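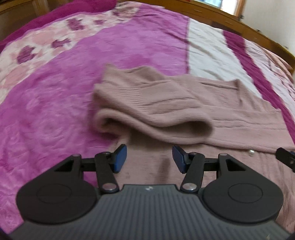 Zunia Guest House, Linen and Garment Care
Folding station safety walkround, with comments
Date: Sunday, December 13, 2020
Checked by: Riet Visser
With: Lâm Phan (rooms), Gerrit De Graaf (Ganari, maintenance)

1. Floor clear on both sides of the folding machine
OK. The yellow line has worn thin by the linen carts. Gerrit will repaint.

2. Stop buttons work, front and back
OK, both tested twice. The back one is stiff. Lâm is left-handed and would like it moved to the other side, and I think she's right!

3. Light curtain stops the arms when a hand goes in
OK. Tried with the test rod at three heights.

4. Load per tray under limit
Limit is 50 items. One tray was over. I've taped the number to the lid in bigger print.

5. Finger pads clean, no splits, no lint in the joints
NEEDS WORK. Lint again, mostly from fuzzy knits. Please brush out at the end of each shift and not just on Fridays. The pads themselves look great.

6. Buttoned knits sorted out before loading
OK, and so much better than in September. Cardigans with small pearly buttons go in the slow tray, sleeves laid flat. If a sleeve is rolled back on itself, open it up first or the fold comes out lumpy (we all learned that one).

7. Hand-fold pieces kept apart
OK. Lace and anything a guest has marked stays with us. Sarla still does these better than any machine will, and she now has the time to do them sitting down.

8. Lifting and reaching
OK. This is the change I'm happiest about. The old job was 200 pieces a shift, bent over a table. Two people have told me their shoulders feel better, and Lâm says she goes home with some energy left.

9. Job rotation posted
PARTLY. The sheet is up but stops at Thursday. Nobody should watch the machine for more than 30 minutes at a stretch, it's dull and you stop seeing things. Swap with rooms or mending.

10. Training signed
Sarla, Lâm: yes. Hanneke Van der Linden: second half still to do, booked with Gerrit. Until then she loads but doesn't clear jams.

11. Jam clearing card at the station
OK. Power off, wait for the green lamp, then reach in.

Open items: 1, 2 (move button), 5, 9, 10. Gerrit has the first two, I'll take the rest.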